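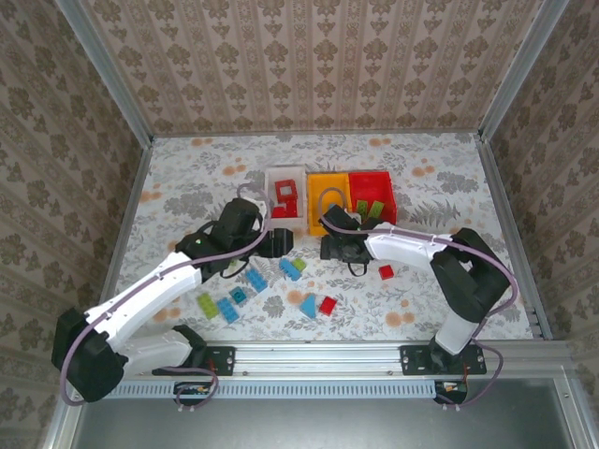
The two arms share one aluminium rail, with the bins at the back of the cell. Photo: Lundon

News > Technology > Workshop

TWO-ARM SORTING CELL GETS NEW MAINTENANCE ROUTINE

Technicians at Lundon have changed the way they look after their small brick-sorting cell, after the right arm lost its position several times during May.

The cell, which the staff call Odon, has two arms on a common rail. They pick up toy bricks and put them into white, yellow and red bins. According to Oana Jitaru, who is responsible for the cell, the fault came from a cable that pulled at the elbow when the arm reached far to the left.

"We first suspected the motor and we exchanged it. The fault was back after 51 picks," she said. "Then we looked at the cable, and the loop was too short."

Both arms now have a longer loop, and the cable is fixed again each morning before the first run. The screws of the mounting plates are checked at the same time. The whole check takes one person 3 minutes.

The second change concerns the grippers. The pads on the fingers collect dust from the cloth, and a dusty pad lets a brick turn when it is lifted. The pads are now wiped after every 61 picks, and a worn pair is replaced together, never one alone.

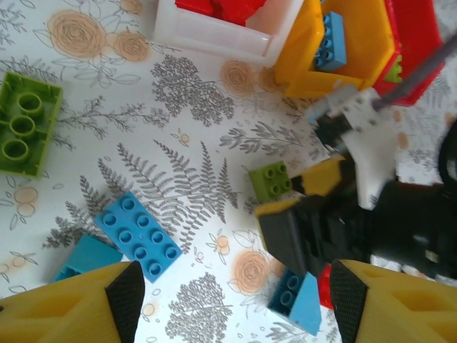 Black grip pads on the yellow fingers, with bricks on the printed cloth between the two grippers. Photo: Lundon

Lalit Agarwal, who wrote the new check list, said that the wrist camera must be looked at as well. If its bracket has moved even a little, the fingers close beside the brick. He compares the position of both fingers in the picture with a saved one and corrects the bracket by hand.

The cloth stays for the moment. Mr Agarwal would prefer a plain one, but the team wants to keep the pattern until the present series of tests is finished.

Spare pads are ordered from the supplier Fliltell, and the delivery time is 2 weeks. Ms Jitaru has asked for a larger stock. A second cell, with the name Gill, will receive the same cables when the parts have arrived.

Tags: robots, maintenance, grippers

We use cookies to remember your settings and to count visits. Accept all | Manage choices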